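Print this page | E-mail this thread

Colored baskets for sorting small stuff — does the color thing work?

tableforfour
Posted April 6, 2022

Okay, so I finally caved and bought plastic baskets. I've been meaning to sort out the craft and mail pile since September and I keep losing steam because everything ends up in one giant bin. My idea is red for things that stay in the room and yellow for things that have to go somewhere else in the house. The lamp and the plant normally live on the same table and I'd like to keep them there if I can. Opinions please, before I cut up 92 little labels!

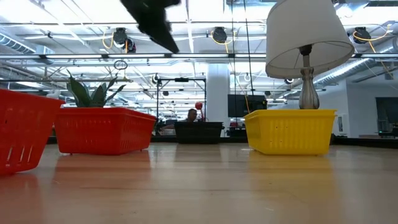
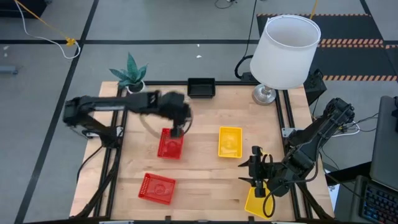
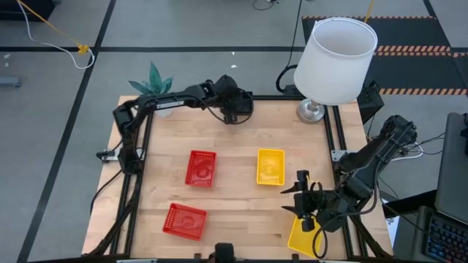

Red and yellow baskets on the butcher-block top. The lamp is sitting in a yellow one in the first picture.

mossy_anne
I love the red and yellow together, so cheerful on that wood! But I'd take the lamp out of the running right away. A leaning lamp in a basket makes me nervous, and a tall shade will get knocked every time you reach past it. Far corner, cord to the back, done.

Rajitha Thambiah
Color works great for about a week in my house and then my kids put socks in all of them. What saved us was words. I wrote on masking tape in fat marker and stuck it on the rim (the rim, not the side, you look down at these things much more than you look across at them). I have 13 going now between the hall and the laundry room and I could find a glue stick in the dark.

tableforfour
Ha, socks. Yes. I can see that coming. The lamp does look better on the table, I'll give you that, mossy_anne. I only like the idea of a basket because then I can lift it off in one go when I need the whole top for cutting fabric.

dunmore_deb
Gonna be the grump. Open baskets with holes in the sides are terrible for craft stuff. Pins, beads, those tiny safety pins off dry cleaning tags — all of it works its way out through the slots and you find it with your foot. I threw out a whole set from Doltovstead over this and went to lidded boxes. I never looked back.

Rajitha Thambiah
@dunmore_deb I hear you on beads but lids are where my good intentions go to die. If I have to take a lid off, the thing goes on top of the lid. Put the beads in a jar and put the jar in the basket.

dunmore_deb
Then you're storing a container in a container and you may as well have bought the box.

w_andrade_home
Both of you are right depending on the stuff, so I'll go with neither, lol. Mail and scissors and tape, open basket. Anything smaller than a button, jar or box. I also think two colors is plenty. I tried four once, with the Allia ones, and had to keep a cheat sheet on the fridge. My husband still calls it the treaty.

And please measure your shelf first. Mine was 21 inches deep and I was so sure they'd go in side by side. They did not. They went in one behind the other and I forgot the back one existed until we moved.

mossy_anne
Oh, and the plant — mine gets water everywhere no matter how careful I am, so keep it on a saucer and well away from the mail. I've got a Woltside tray under mine that was meant for boots. Ugly but it works.

tableforfour
Boot tray, writing that down. Okay, so current plan: two colors, tape on the rims, jars for the tiny things (happy, Deb?), lamp and plant on the table at the back. I'm still keeping the lamp-in-a-basket trick for fabric days.

dunmore_deb
Half happy. Unplug it before you lift it.

Welington Andrade
Different question, do yours nest when they're empty? My Hviid ones get stuck so tight that it takes 2 of us to pull them apart.

tableforfour
Haven't tried stacking them yet! I'll do it tonight and report back.

Print this page | E-mail this thread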